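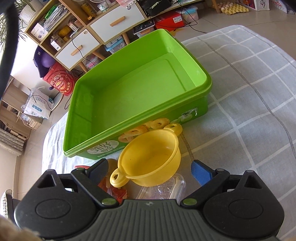

关于 Grosto

Grosto 是一家做家用机械臂和夹爪的公司。多数同行的介绍页会从愿景写起，我们从一罐黄豆写起，理由下面会讲到。赶时间的读者可以直接看页尾的联系方式，不过黄豆那一段我们自己觉得写得还行。

我们做什么

简单说，我们教机器在普通人家里拿东西、放东西、开盖子、舀东西、把散在外面的东西收回盒子里。听上去像是在带一个三岁的孩子，区别是孩子学得快得多，而且不用每周校准。

我们的主要产品叫 Drusis，是一套两指夹爪。它有两种形态：一种装在机械臂末端，由电机驱动；另一种是手持的，由人握着干活，人手怎么夹、从哪个角度进、什么时候松，都记下来，再拿去训练前一种。两种形态的手指尽量做得一样，因为机器很较真，你换一块指垫，它就当你换了一只手。

手持的那种要带到真正的家里去用。实验室里的桌子总是太干净，灯总是太亮，东西总是一件一件摆好，彼此之间留着礼貌的距离。家里的床或矮桌上铺着格子布，格子布上放着塑料桶，桶前面是带两个圆环把手的黄色舀子，旁边还有勺子，地上有鸡蛋。机器要去的是这种地方，所以夹爪也得先去这种地方。

格子布对视觉算法尤其不友好。塑料桶的圆边会反光，透明盒子干脆等于隐身。我们的算法同事一度希望大家改用纯色哑光的生活用品，这个建议没有被任何一个家庭采纳。

第1433次

公司成立以后，大部分时间过得很平静，平静到我们开始在宣传材料里用“可靠”这个词。后来有一年三月，我们在 Gilchrist 测试间跑一组很无聊的耐久测试：机械臂从台面上拿起一罐黄豆，举到架子上，放下，退回，再拿下来。编号从1开始往上加，看它什么时候累。

到第1433次，下午四点左右，机械臂举着罐子往架子走，线缆在肘关节的地方绷了一下。值班的工程师觉得声音不对，按了急停。

急停按得很标准。红色按钮，一掌拍下去，整条手臂立刻锁住，一动不动，像教科书里画的那样。夹爪也按照它自己的理解执行了急停：它松开了。

罐子从大约60厘米的高度落到台面上，弹了一下，盖子开了，黄豆去了房间里一切黄豆能去的地方。没有人受伤。罐子是塑料的，多了一个角。

真正让我们坐下来的是后来打开日志看到的那一行。第1433次，手指已张开，物体已离手，手臂静止，判定：成功。

也就是说，在系统看来，这是当天下午最干脆的一次放置。

出了什么问题

原因有两个，分开看都很普通，凑在一起就有点难看。

第一个原因在断电以后。Drusis 当时的那一版，手指靠电机保持夹紧，回位弹簧的方向是张开。通着电，它夹得稳稳的；一断电，弹簧说了算。驱动板是向 Skemico 采购的，板子的行为和说明书上写的完全一致：收到急停信号，切断输出。说明书我们有，而且有两份，一份在柜子里，一份垫在显示器下面。我们后来跟 Skemico 的人打电话，对方很客气，客气地把我们请回说明书的那一页。

弹簧朝张开的方向装，当初是有道理的。做第一版的时候，大家最担心的是夹到手。夹爪断电松开，手就能抽出来，这个逻辑写在设计记录里，签了字，后来的每一版都照抄。它对手指来说是安全的，对手指下面的东西来说就是另一回事了。那份设计记录里没有出现过“下面”这个词。

第二个原因在判定。我们用三个条件判断一次放置算不算成功：手指张开、夹持力归零、手臂停止。罐子在不在架子上，不在条件里面。写这段代码的时候，相机数据还没有接进来，代码旁边留了一句注释，大意是以后补上。这句注释保存得非常完好。

于是我们回过头去看前面的1432次。看完的结论是，绝大多数确实放好了，有少数几次罐子放得很靠边，按我们现在的标准不能算。当时全部算了。我们在宣传材料里写的成功率就是这么来的，那份材料已经撤掉，有人手里如果还有印刷版，封面纸挺厚，适合垫桌脚。

那根线缆

线缆本身也值得交代一下，毕竟事情是它起的头。

它在肘关节外侧走线，用扎带固定。扎带固定得太紧，手臂每次往高处伸，线缆就被拽一点点。外皮没有破，里面的一股线已经快断了。我们把它剖开的时候，几个人围着看，气氛像在看一份迟到的体检报告。

现在线缆走在关节内侧，留了余量，扎带换成了宽的软带。装配单上多了一行：手臂伸到最高处，用手拨一下线，拨得动才算过。没有比这更土的检验方法了，到目前为止它比我们的应力仿真更早发现问题。

停工的18天

事情发生以后，所有装着 Drusis 电动版的手臂都停了，停了18天。手持版没有电机，弹簧也轻得多，查过以后继续用。

这段时间里，公司内部有过一次相当热烈的争论，题目是：断电的时候，夹爪到底该夹着还是该松开。

主张松开的一方说，夹着人手怎么办。主张夹着的一方说，夹着一锅热汤，松开了又怎么办。双方都举了很多例子，例子越来越具体，也越来越吓人，最后发展到有人提出一种同时夹着人手和热汤的情形。会议在那里暂停，大家去吃饭，吃的是炒饭。

最后的方案两边都不完全满意，所以我们认为它大概是对的：

断电以后，手指保持原位，既不再加力，也不主动张开。这靠一个小的机械制动片实现，不需要电。

保持原位的力有上限，一个成年人用两只手可以把手指掰开。每根手指侧面有一个手动释放拨片，不用工具，颜色很显眼，显眼到工业设计同事为此叹过气。

急停之后，手臂不会自己把东西放下。它会停在原地，等人来把东西接走。看起来有点傻，像一个端着盘子忘了要去哪里的服务员，但是东西还在手里。

重新上电的时候，夹爪先问自己手里有没有东西，再决定要不要回零。旧版本一上电就张开手指做自检。这个问题是我们在测试新制动片的时候发现的，代价是第二罐黄豆。

关于“成功”

判定规则也重写了。放置完成以后，手臂退开，相机再看一眼，东西在目标位置、立着、没有悬在边缘外面，才算成功。看不清的时候，结果记为“不确定”，不确定的不进成功率，也不悄悄扔掉，单独列出来给人看。

规则改完以后，我们的成功率下降了。有一位潜在客户在电话里问，为什么你们的新版本比旧版本差。我们解释了一遍，对方沉默了一会儿，说会再考虑。后来没有再打来。市场部门希望把这件事写成“以诚信赢得客户”，可惜情节不太配合。

还有一个变化跟手持版有关。人握着夹爪干活的时候，以前我们只留做得顺的片段，掉了东西、夹歪了、舀子翻了，都剪掉。结果训练出来的机器从来没见过东西滑下去是什么样，真滑了，它就继续往前走，手里空空的，神态自若。现在这些片段都留着，标清楚是从哪一刻开始歪的。掉东西掉得好的同事，在我们这里突然有了价值。

我们怎么在别人家里干活

因为出过这件事，我们现在对几条规矩比较啰嗦，写在这里，省得每次上门前再解释。

电动版手臂不进有人居住的房间。目前进门的只有手持版。等电动版够格了，我们会说，在那之前有人说它够格，请他拿出日志。

玻璃、刀具、热的东西、药品，不在练习范围里。鸡蛋在讨论中，讨论了很久。

不要求住户提前收拾。收拾过的屋子对我们用处不大，而且住户会生气。动过的东西放回原处，原处如果是地上，就放回地上。

手持版每次出门之前，检查两侧手指的指垫有没有翘边，关节处的小螺丝有没有松。螺丝松了夹爪也能用，只是两根手指会慢慢有各自的想法，录下来的数据要到两周以后才会有人觉得奇怪。

夹爪掉在地上要登记，哪怕看上去没事。登记表上有一栏叫“掉之前在做什么”，填“没做什么”的会被退回来。

常被问到的几件事

罐子还在吗？在，放在 Gilchrist 测试间门口的架子上，瘪的那个角朝外。里面现在装的是备用扎带，宽的那种。

黄豆找完了吗？没有。上个月拆一台旧控制柜，底板上又有一颗。

有没有换掉 Skemico？没有。板子没有做错事，我们现在还在用，只是两份说明书都从原来的地方拿出来了。显示器因此矮了一截，正在适应。

你们为什么把事故写在介绍页上？原来的介绍页写的是可靠性，撤下来以后空出很大一块。另外，来应聘的人总会在测试间门口问那个瘪罐子是怎么回事，我们讲了很多遍，每个人讲的版本都不一样，其中一个版本里罐子是从天花板掉下来的。写下来比较统一。

Drusis 能不能夹猫？不能，也请不要试。这个问题收到过不止一次，我们对提问的人和猫都表示关心。

能不能帮忙叠被子？目前不行。它能把被子的一个角拿起来，然后就开始思考。

加入我们

我们长期招机械、嵌入式、数据标注和现场采集方面的人。面试会有一个环节，给你看一段故障日志，请你说说哪里不对。日志是真的，有几份我们自己也还没完全看懂，所以请不要太担心答案。

现场采集的岗位需要有耐心，手稳，愿意在地板上蹲着。简历里写“零失误”的，我们会多问几句。

如果你手里有一台早期的 Drusis 电动版，也就是手指侧面没有手动释放拨片的那种，请停用并跟我们联系，我们免费更换制动组件，来回运费由我们出。寄之前请断电，并且先把它手里的东西拿下来。

联系方式

参观、合作和应聘，请使用本站的留言表单。跟安全有关的问题，请在标题里写上“安全”两个字，这类留言由值班工程师直接看，不经过市场部门。Gilchrist 测试间可以预约参观，请穿平底鞋，走路时留意脚下。

Grosto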